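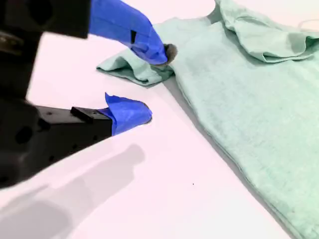
Blue-covered fingertips, cloth, white surface.

Grigaitė Law Office, Skutdale
Defense Exhibit Room: Inspection Checklist with Comments
Inspection date: 2 May 2019

1. Door and lock
Deadbolt engages fully. Pass.
Key log matches keys on the hook. Pass.
Comment: Log page from March has two entries with no return time. Corrected entries to be initialed, not written over.

2. Fire and electrical
Extinguisher gauge in range, tag current. Pass.
Extension cord in use behind shelf B. Fail.
Comment: Second finding on the same cord. Remove it and move the Stisel dehumidifier to the wall outlet.

3. Shelving
Load per shelf under the posted limit of 200 pounds. Pass.
Shelf C anchored to wall. Fail.
Comment: Upper bracket missing one screw. Keep the trial binders on the lower shelf until it is replaced.

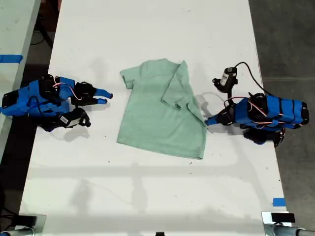

Item 377 was found on shelf C without a location label. It has been relabeled and the index updated. All other labels on that shelf were legible and matched the index.

4. Chain of custody
Sampled 21 entries against the transfer forms. Pass.
Comment: One form lists the case number but not the court. Acceptable for internal transfers only.

5. Packaging
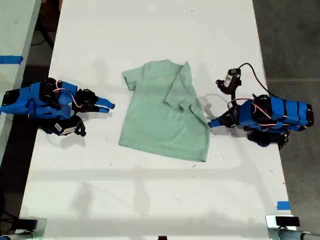
Paper bags only for clothing exhibits; two items were still in plastic and must be repackaged. Seals are to be signed across the tape. Folding needs to be complete before bagging. A T-shirt with one side turned in and the other sleeve still sticking out, like the mint-green one, will not lie flat in the Cestard small bag and puts strain on the seal. Record the fold on the exhibit sheet.

6. Cash and valuables
Safe contents verified at $2,950. Pass.
Comment: Receipt copy belongs in the client file as well as the safe.

Result: Conditional pass. Items 2, 3 and 5 open.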